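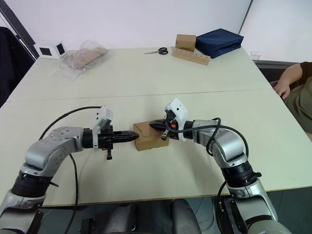

3. Small cartons at the packing table

3.1 Material and setting

The study was carried out in the packing room at Pumidton, a mail-order supplier of sewing and repair goods. The room handles small parcels only. Goods arrive from the Pamdale warehouse in bulk and are repacked at a table into plain brown cartons, which are delivered flat and folded up by hand as they are needed. Cartons that come back from customers are checked, and those still in fair shape are folded flat again and kept for a second trip.

We followed 1,150 cartons over 6 weeks in May and June. All were of the type sold to the company under the name Stiken, a one-piece carton with tuck-in flaps and no glue or tape. The maker's sheet gives a single fold order, but the packers had come to use 3 different ones, depending on how they had learned the job. We recorded which order was used, whether the carton had been folded before, and the state of its edges and flaps when it was closed.

A carton was marked as worn if a flap had a tear longer than its tuck, or if a crease had gone soft enough that the panel no longer stood up without support. Scuffs and dirt were noted but left out of the count. Customers did not seem to mind them, and the packers did not sort by them either.

3.2 The half-folded stage

Most of the damage we found dates from one short stage of the work, when some panels are already up and others still lie flat. At this point the carton has little stiffness of its own. A push on one side travels across the blank and comes out as a bend at whichever crease is weakest, often the one beside a hand hole or cutout. Packers who held the blank down on one side before raising the next flap had fewer soft creases than packers who lifted both sides together.
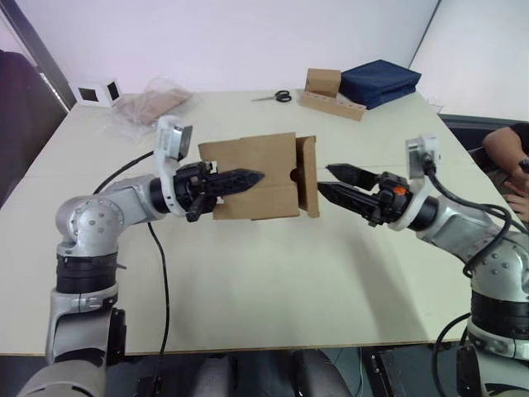 Figure 4. Partly unfolded carton with one flap upright. Scissors and a small carton on a wooden block are at the back of the table.

The layout of the table mattered less than we had expected. Levchenko's earlier work on hand packing advises a clear surface from edge to edge, and we tried this for the first 200 cartons. The packers then went back to keeping scissors, bags and small boxes along the far side, within reach - and the share of worn cartons did not change. What did help was leaving enough free table at the front for the blank to lie fully open.

3.3 Wear after repeated folding

Returned cartons were opened and looked at from the inside before being folded flat. Tears nearly always began at the end of a cut and ran along the fluting from there. The outer face could still look sound.
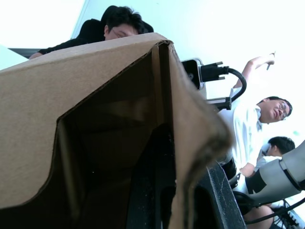

Edges and cutouts

Cut edges wear faster than folded ones. On a folded edge the outer paper is whole and carries the load around the bend, while on a cut edge the fluting is open and the layers begin to part with handling. Fraying was most common on flaps that had been pulled out by a corner. Once a flap had torn partway it tended to curl, and a curled flap is hard to tuck back in without tearing it further. We counted these cartons as worn even when they could still be closed.

Curved or stepped cutouts gave more trouble than straight ones. Each inside corner is a place for a tear to start, and on the Stiken cartons the tightest corner sits close to a crease. Packers dealt with this by trimming the torn part with scissors, which kept the carton in use but left the opening larger than before. Trimmed cartons were set aside for soft goods such as cloth bags and were not used for loose parts.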